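How to Sell Used Clothes Online Without Fooling Yourself About the Money

I have read a lot of guides to selling old clothes from home. Most of them start with a figure like $2,000 a month and a cheerful person sitting on a pile of boxes. I don't doubt somebody made $2,000 once. I doubt it was profit, and I doubt it was typical.

My own numbers, for comparison. Over one long season I listed 50 pieces on Trarnska and took in $986. After fees, shipping, mailers and the things that came back, I kept $392. That doesn't count my hours. If you still want to do it, this is how I'd go about it.

Step 1. Sort harder than you want to

Go through the closet and pull whatever you haven't worn in a year. Now check each piece in daylight by a window, before you've told yourself what it's worth. Look at underarms, cuffs, hems and the inside of the neckline. Pilling can be shaved off. Yellowing usually can't be fixed, whatever the laundry forums say, and I've tried most of their recipes.

Anything that fails goes to the rag bin. "Gently flawed" is a phrase sellers like and buyers don't.

Step 2. Look up sold prices

Asking prices mean nothing. Anyone can ask $60 for a sweater. Filter by sold items, throw out the highest and lowest, and take the middle. Gollgate has a pricing tool that suggests a number for you, and in my experience the number runs high. Gollgate also charges for the tool, so draw your own conclusions.

If the middle price is under $12, don't list it alone. Bundle it or donate it.

Step 3. Wash, dry, lay flat

Wash everything, even if it came out of the drawer clean. Skip scented detergent. Then lay each piece on a plain, pale surface and smooth it out with your palms. You don't need a light box, a mannequin or the $90 backdrop kit that Vandenberghe keeps advertising to me.

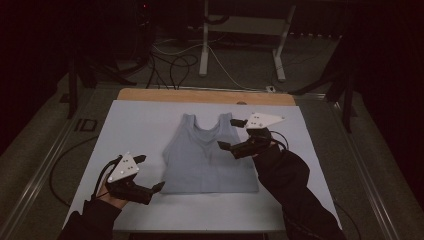
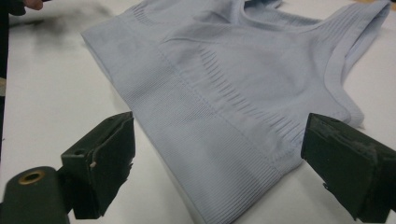
Take the measurements while the piece is flat, and write them down before you put it away. For tops you want armpit to armpit, shoulder to hem, and the width at the hem. For pants, take waist, rise and inseam. Don't stretch anything to reach a nicer number. The size on the tag is close to useless, and "fits like a medium" is worse, as it only starts an argument with a stranger.

Step 4. Write a dull listing

Brand, type of garment, color, size on tag, measurements, flaws. Six facts and you're done. I tested chatty descriptions against plain ones for a while and saw no difference in sales, though I'll admit my sample was small. Hamidreza Karimi, who has sold menswear for far longer than I have, swears that a bit of story helps with coats. Maybe so. I sell very few coats.

Mention every flaw in the first two lines. It costs you some buyers, and those are the ones who would have sent it back.

Step 5. Work out shipping before you set the price

Weigh the item in its mailer on a kitchen scale. Add postage, the mailer itself and the site's cut, then subtract all of it from your middle price. If what's left wouldn't buy you lunch, stop there. "Free shipping" just means you pay it.

Step 6. Give it a deadline

Relist once at a lower price after a month. If it still hasn't sold, it goes in the donation bag. Clokholm will offer to "boost" a stale listing for a fee. I paid for that four times and sold one item, to a buyer who told me she'd had it saved for weeks.

Keep a notebook with two columns, money in and money out, and fill in the second column the same day you spend it.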